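Home Research Publications People Teaching Contact
11 min read

4.2 Does the wrist camera earn its place?

Most reports of two-arm bin picking credit the wrist camera with a large share of the result. We had doubts. In our own earlier trials the camera was added in the same month as a new controller and a new set of finger pads, and the gain was put down to the camera mostly because it was the newest thing on the arm. The Clivgate controller was therefore held fixed for this section, the finger pads were left alone, and only the camera feed was switched on or off in software. The bracket stayed on in both conditions, so the weight at the wrist did not change.

Each run gave one bin to each arm. Objects were placed by hand from a printed list, and the operator starting the run did not know which condition was active. We logged 3,040 grasp attempts in all. A grasp counted as good if the object was lifted clear of the rim and held for 10 seconds. This is a stricter rule than the one used in the Neravberg trials, where any lift was enough, and the two sets of numbers should not be placed side by side.

Dark objects were included on purpose. Both grippers are black, and a black part held in a black jaw gives a color camera very little to work with. Figure 6 shows such a case at the left arm, with a lidded jar as the easier target at the right. The jar's lid and body differ in color, and the right gripper is placed near the line between them. A person can find that line with no trouble. Whether the planner was using it is a separate matter, and one we could not settle from the logs.

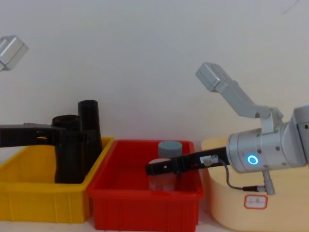
Figure 6. Left gripper at the shorter of two black cylinders in the yellow bin; right gripper in front of the jar in the red bin, before lifting.

4.3 Results and what they do not show

With the feed on, the jar was picked more reliably. The black cylinders showed no gain that we would defend. Of the failed grasps, 127 were marked by the reviewer as "wrong edge," meaning that the fingers closed on the rim of a bin or on a neighboring object. These were split almost evenly between the two conditions, which is hard to square with the claim that a closer view fixes edge errors.

Chibuzor Garba reviewed the failures and disagreed with our first reading. In his view the jaw shape explains more than the camera does: long flat fingers coming in from the side leave little room between a tall part and the bin wall, and a small error in height is enough to spoil the grasp. We re-ran a subset with the shorter Agudelo fingers. Failures fell by roughly 20 percent with the feed off. That is a larger change than the camera gave us, and the fingers cost far less to swap.

We would not push this too far. The subset was small, the lighting was never varied, and the Buvcombe parts list has no clear or shiny items, where a close camera may well help. Depth data from the wrist was recorded but not passed to the planner, so nothing in this section speaks to it.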